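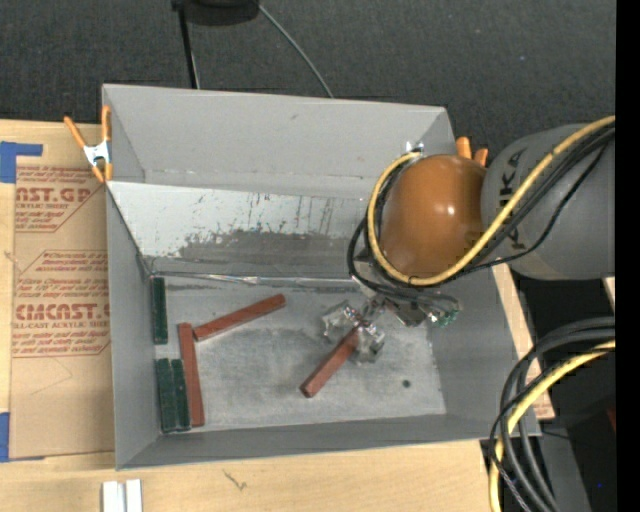 Last updated: July

I want to talk about small AI companies, the ones with a payroll you could fit in a van, because I think they're having the most interesting time of anyone in tech right now and they get a tiny slice of the attention.

I spent part of the spring talking to people who run them or work in them. The one that got me started was Tresov, which makes software that reads old shipping paperwork. Halyna Hrytsenko founded it after nine years at a freight office in Brelport, and she has never raised a round. She has 16 employees and 337 paying customers, and she can tell you what most of those customers had trouble with last month. I asked her how she picked shipping paperwork and she looked at me as if I'd asked how she picked her own kitchen. She had typed those forms by hand for years! Of course she was going to build the thing that reads them.

We've gotten used to one kind of founder story. Young person leaves school, meets the right investor, builds something for everybody, sells it or gets enormous. It's a good story and I've read plenty of those profiles with a big bowl of cereal in front of me. But it teaches people that the way into AI runs through a handful of zip codes, and I think that's wrong, or at least it's getting more wrong every year.

The models themselves are now something you can rent by the hour. What you can't rent is knowing that a customs clerk in a hurry writes the weight in the wrong box, or that the third carbon copy is always the one that gets kept. Magdy Radwan, who left a big lab to join Tresov as its second engineer, told me he learned more in his first two months from reading angry customer emails than from a year of papers. He keeps a test set of 2,521 scanned pages, the worst ones anybody has ever sent in (coffee rings, staples, a whole batch that got faxed twice), and every new model has to get through it before it goes near a customer. I love that test set. I would read a book about that test set.

There's a fair argument on the other side, and Sanne Vermeulen made it to me over a long lunch. She invests through Brouwer, and she thinks companies like this are one platform update away from trouble. If a giant decides to read shipping forms, she said, that's it. Maybe so. She has seen it happen and I haven't. Still, Mirnov put out a general document reader last year with a lot of noise, and Hrytsenko lost two customers to it. One came back before the trial ended.

What I'd love to see is more of the money and the airtime going to people who have already had a job – a real one, with a supply closet and a boss – and who know one dull corner of the world cold. Business schools could invite them in. Reporters could call them. City grant programs could stop asking for a ten-year plan to change everything and ask what the applicant used to do all day.

Cherry Mae Cabanatuan is starting this fall with a tool for dental billing. She worked the front desk at a dentist's for most of her twenties, and she's already got a folder of rejected claims she's itching to run through it. I've asked her to let me sit in when she does.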